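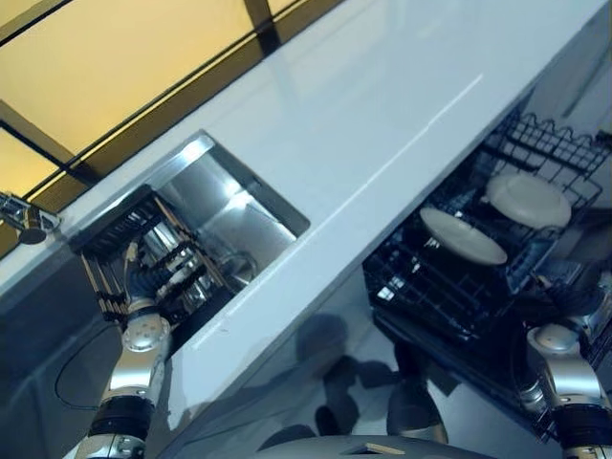
Head camera, left hand on the sink rack, dishwasher open.

Kitchen set, how many takes?

bmussa
We're at 141 takes of the dish task and the policy still fumbles the plates. Baird's plan says 600. Is that worth it, or do I stop and fix the labels first?

proko_k
Keep going. Ours did nothing useful before 600.

Radoslava Š.
Disagree. If the labels are off you will have 600 bad ones. Watch 40 of them back at normal speed and see where the grasp is marked.

bmussa
Did ten. Grasp start is late in most.

proko_k
Late by how much? We left ours late and it trained fine.

Radoslava Š.
On plates? They're thin, it matters more.

proko_k
Cups, mostly. Fair enough. I'd still record in the evening as well, the light on that worktop will change a lot.

bmussa
Will relabel first, then evenings.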